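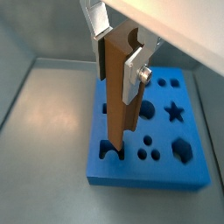
Fitting Long Pieces to a Foam Shape Sorter

I love a shape sorter with tall pieces! The usual chunky ones drop through and are gone, but a long bar stands up in its opening like a little tower, and you get to play with the fit on the way in. Cutting your own openings in foam is a very satisfying afternoon job, and the arch is my favorite of the lot, so this guide uses the arch for most of the steps. The other shapes follow the same method.

Posted by Anjana Matubbar, April 5, 2018

What you need

A thick slab of firm, closed-cell foam in a color you like (blue looks great against brown pieces)
Your long pieces, already shaped
Thin card for templates
A fine white pencil or a silver gel pen
A craft knife with fresh snap-off blades
A metal ruler
800 grit sandpaper
A scrap of the same foam for practice

Allow 40 minutes for your first opening, counting the practice cut. The next ones go much faster.

Step 1: Make the templates

Stand the piece on its end on the card and trace around it with a sharp pencil held straight up. If it leans, your line creeps outward and the opening ends up sloppy. Cut the card out along the inside of the pencil line and slide the card over the end of the piece. You want it to pass with the lightest brush on all sides.

Write the name of the shape on the card, and put an arrow on it too. An arch flipped over looks exactly the same on a template, but a slightly lopsided one won't fit both ways, and hand-shaped pieces are nearly always slightly lopsided. (Ask me about my first arch!)

Step 2: Plan the layout

Lay all the templates on the foam before drawing anything. Keep the big shapes apart, with at least a finger's width of foam between any two openings and more than that along the outside edge. Small ovals and rounds can share a row quite happily. A star wants some space, since the foam between its points flexes when you push a piece in.

Put the tallest pieces where small hands won't knock them reaching for something else. My friend Dinesh Khondokar likes his in the middle. I like a corner. Try both with the slab on the floor, where it's going to be used.

Step 3: Cut the practice opening

Do the arch in scrap first. Cut the straight sides with the ruler, then the outer curve in short strokes, turning the foam and keeping the knife in one comfortable position. Leave the inner curve for last. It's tight, so extend only a little blade and take it in several shallow passes.

Try the piece. Too snug? Sand the walls of the opening with the 800 grit wrapped around a pencil. Too loose? Trim your template smaller and go again. Scrap is cheap, so enjoy it.

Step 4: Cut the real thing

Trace onto the slab with the arrow pointing the way you planned. Hold the knife upright the whole way down. Sloping walls are the main cause of pieces that start in nicely and then jam, and they're hard to fix once the slab is cut.

Go around the outline once, shallow, then deepen. Lift the plug out from below if you've cut right through. If you want a floor in the opening, stop early and pick the foam out in small bits with tweezers.

Step 5: Test the fit

Hold the piece near its top end and bring it down straight over the opening. Turn it until the curves match, let the lower tip find the edges, and only then push. It should go in under gentle pressure and stay standing when you let go.

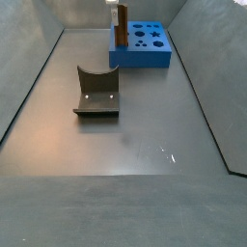 The long brown piece standing tall at the left of the blue block, with the star opening over on the right.

Step 6: Tidy the edges

Run the sandpaper lightly around the top lip of each opening. Just a stroke or two! A softened lip guides the tip in and makes the whole thing more forgiving, while a heavily rounded one spoils the crisp outline you worked so hard for. Wipe away the dust with a barely damp cloth and let the foam dry before the next test.

A few extras

For a flower or a cluster of joined circles, punch the rounds first with a sharpened piece of tube, then connect them with the knife.

Keep the plugs. Pushed back in, they close off the harder shapes for a beginner, and you can bring those back one at a time.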